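I'll say it again - our town museum should let people draw in the galleries. Last Tuesday I sat down in front of the Dezső Pap bronze with a sketchbook, and a guard had me packed up in 6 minutes. Pencils only, she said, and only with a permit! 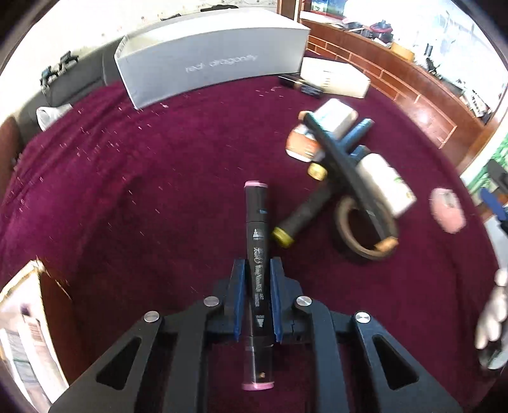
A double-ended Touch marker.

Pap made 223 plaster studies before he cast that piece (they're in the basement, and I'd love to see even one). He learned by copying other people's work in rooms just like this one. So why can't a kid from Arau do the same? I get that ink worries them. Fine, put down a mat, hand out clipboards, try it one evening in November. I'd bring my own stool.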